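**Notes for the Vustley workshop night – Noel Cruzado, Friday, January 26, 2024**

*(Water on the left. Laptop plugged in. Talk slower than you think you need to.)*

Hello everybody, and thank you for coming out on a cold night to hear me go on about my two robot arms. Some of you have been hearing me go on about them for a good long while already, so thank you twice!

Start with the why. I wanted a pair of arms on my bench at home that could pass a tool from one to the other. One arm picks up the drill, the other takes it, and I stand there with my coffee feeling like a person from the future. I call the project Lenar, after the street I grew up on, and please don't read anything deeper into it than that.

Say a word about money here, people always ask. I've spent 1155 dollars so far, most of it on motors, and a painful slice of that on motors I burned out myself. (Pause. Hold up the burned one. Let them pass it down the row.)

That burned motor is how I ended up doing so much of this build on the computer. After the third one went I sat down and made a pretend room, with walls and baseboards and even an outlet, and put both arms in it. I didn't need the outlet. I was having a nice evening and I got carried away. The physics doesn't care about baseboards, but I find it a lot easier to judge where an arm is reaching when it's standing in something that looks like a room.

Next slides, go through them gently, let people look.

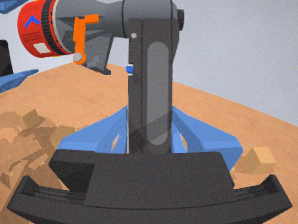
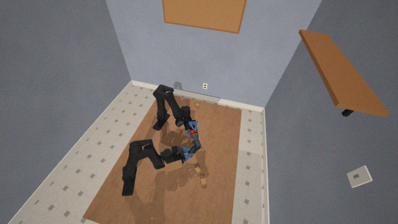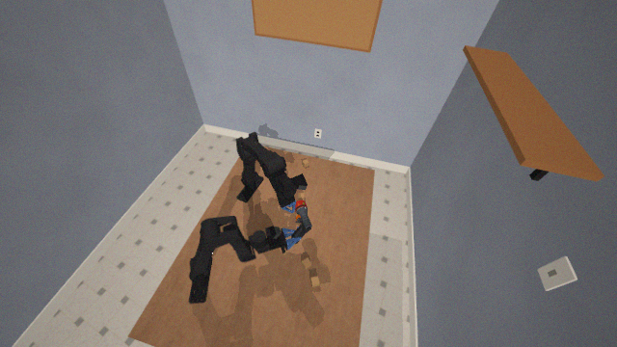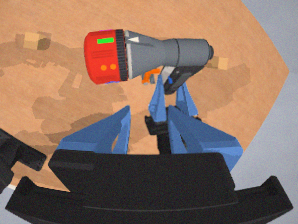

*Stills from the simulator. Close views at the gripper first and last, the whole room in the two between.*

Leave the last one up for a bit. The tool has a red head and a gray body with the handle underneath, and for the longest time that handle was what gave me trouble. A block is friendly. You can come at a block from nearly any side and close the fingers and off you go. A power tool is heavy at one end and skinny at the other, and the fingers have to meet it somewhere that makes sense for both ends.

Then the part I really want people to take home, so don't rush it. When two arms share one object, each of them has an opinion about where that object is. If those opinions are a little bit apart, they'll pull against each other, and on my real bench that's the smell of a cooked motor. In the simulator it's a number on the screen, and I can go make a sandwich.

What I changed, in order:

- Let the second arm close slowly, over 50 steps, with the first arm still holding firm
- Softened the first arm's grip only once the second one had contact
- Kept the loose blocks in the room, so the path planning had something to be polite around
- Stopped changing all of these on the same night (this one took me the longest to learn)

I ran the handover 58 times over the holidays and wrote down every one in a spiral notebook – bring the notebook, somebody always wants to see it. My handwriting gets worse as you go.

If there's time, tell the Wannasri story. That's the name I gave the older control script, and it had a sign flipped in the wrist angle, so the arm would bow very politely and then turn its back on the tool. I kept a copy. I'm fond of it.

If there isn't time, skip to the wish list: rubber pads for the finger faces, a proper emergency stop switch in place of my power strip, and a used Illitz bench supply if anybody here is thinking of parting with one.

Questions. Repeat each one out loud for the folks in the back. Somebody will ask if the real arms can do it yet, and the answer is that I'm starting with a foam block next month and we'll see how brave I feel after that.

Thank the kitchen crew for the soup, and get the burned motor back before people leave.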